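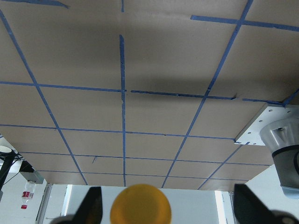 Yellow-orange ball between the open gripper fingers, with the blue tape grid on the cardboard.

Grerkgate Robot Arm Club - Frequently Asked Questions
Last updated Apr 3, 2020

Who can join?
Any student at the school, in any grade. You don't need to have taken a programming class. New members work with a partner for the first two weeks.

What do we work on?
This year's project is the ball task for the Trallodard competition. The arm has to pick up a ball and set it down in a named square of the grid. Teams write their own code and are scored on how many balls end up in the right square.

Why painter's tape?
It peels off when the grid has to change, and it shows up well against cardboard. If you find a strip that has lifted, press it down or replace it before your run. Small ripples are fine.

Can we use a different ball?
For practice, yes. For a scored run you have to use a club ball. Ask Ruoxi Kang if you can't find one.

Which language do we use?
Python. There is a starter folder called Cai on the shared drive. Copy it to your own folder first - please don't edit the original.

How long is a turn on the arm?
50 minutes, including setup. Sign up on the sheet by the door. If you are late, the next team can start, and you take what is left.

What does it cost?
Nothing to join. The competition fee is $77 per team, and the school pays half.

My gripper closes before it reaches the ball. What should I check?
Look at your wait times first. Most teams send the close command while the arm is still moving. After that, check the height value, and then run it again at low speed. Jinlong Dong keeps a list of settings that have worked.

Can I work on this at home?
Yes, up to a point. The Flanedeo simulator runs on most laptops and will catch bad moves. It does not handle grip very well, so expect to change some numbers when you come back to the real arm.

When is the competition?
In November. Team lists have to be in before summer break.

Who do I contact?
Fletcher Ruddock for sign-ups and fees. Guangming Cheng for anything to do with the arm itself.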